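About Us

Who we are
Toslow is a small shop that builds and teaches automation for take-apart work. Old computers mostly. Some power tools, some printers, one very long winter of cable boxes. We're at 737 Paiva Street, in back of the tile place, blue door on the loading side. Ring twice, the bell is faint.

Started by Masanobu Kaneko and Leonilde Esteves, who met on a line at Amitz where they both unscrewed things for a living. Masanobu did fixtures. Leonilde did the arm programs and still does. Now there are 7 of us plus whoever is here on a school placement.

What we do
Recyclers and repair shops send us a product and ask how much of the teardown a robot can do. We try it. We write up what went OK and what didn't, how long, what fixture, what gripper fingers. Then they decide. Sometimes the answer is "keep your people on it, buy better screwdrivers" and we put that in the report too. Lost a couple of jobs that way, fine.

We also make our own fixture plates and gripper fingers, print them here, break them here, print them again. If you want the files for a plate you saw at a visit, ask Leonilde. She'll want to know what your holding with it.

Open afternoons
This is what most people come to the page for so here goes.

We open the shop to visitors every November, plus smaller visits for school groups whenever a teacher writes in. Last November nearly 100 people came through, way more than we planned for, and the coffee was gone by 2:30. Thank you to everybody who waited in the hallway. We're doing timed groups now, max 20 per group, forty minutes each, first one in at 1 p.m.

How a visit goes. Coats on the hooks. Short talk from Masanobu, he will say it's five minutes. Then over to the cells, where the arms are running on whatever we're working on that month, no special show program. If it drops a part it drops a part. People seem to like those bits the best anyway. After that, questions, and the bench where kids (and adults, we've seen you) can take apart a dead keyboard by hand and sort the pieces.

The desktop tower station is the one that gets the crowd. Tower on its side, cover off, arm works from overhead. Memory is the part people ask about since it's small and the clips are fussy. A person does it with two thumbs and doesn't think about it. For the arm you have to work out which clip, what angle, how hard to push, and how to tell when the stick is really free of the slot. Leonilde has been on this since spring and has Opinions about clips. 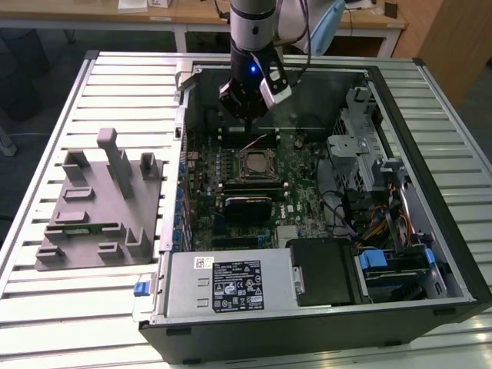 Desktop station, Toslow shop. Gripper just above the memory slots, gray 3D-printed fixture plate at left.

Questions we get at every visit:

Does it do every computer? No. Each case is laid out different. Latches in other places, drive cage turned around, cables over the thing you wanted. A new model means new teaching time.

Why the slatted table? Easy to bolt stuff to. Move a fixture over, bolt it down, go again.

Will it take my job? Asked mostly by people from the recyclers, and fairly. Masanobu's usual answer is to walk them over and let them watch for ten minutes, then talk. He'd rather have that talk in person than type it here so come and have it.

Can I touch it? Not when it's running. At the end of each group we stop one arm, lock it out and you can look at the fingers up close. Please do not lean on the rails.

Do you take old computers? Yes, desktops only, drives out or wiped before you bring it. No monitors!! We have no room for monitors.

School groups
Grades 6 and up. Groups of up to 20, same as the open afternoon, one adult per ten kids please. Closed shoes, long hair tied back, no loose scarves near the cells. We have safety glasses in kid sizes. Free of charge. The Zalimholm technical school comes every year and two of their students ended up on placement with us, one writing pick routines, the other doing fixture drawings. Good drawings.

Teachers: tell us ahead if anybody needs a seat or a quieter time. Mornings are calmer, before 11 the printers are the loudest thing in here. There's a ramp on the street side, call and we'll open it.

Working with us
Companies wanting a private demonstration, bring your own product, at least three of the same unit, one gets sacrificed. Half a day is normal. You sit with whoever is programming and you can ask them anything, we don't do the conference room thing. Don't have a confrence room. Written notes within the month.

We're not hiring full time right now. Placements yes, fall and spring, write a few lines about something you took apart and whether it went back together.

Getting here
Bus stops at the corner of Paiva, then back past the tile showroom. Parking in the rear lot after noon, not in the tile spots, they do tow. Sign up for a visit at the front desk or by phone, ask for Leonilde, mornings best. If the November groups are full we keep a waiting list and people do drop out, so get on it.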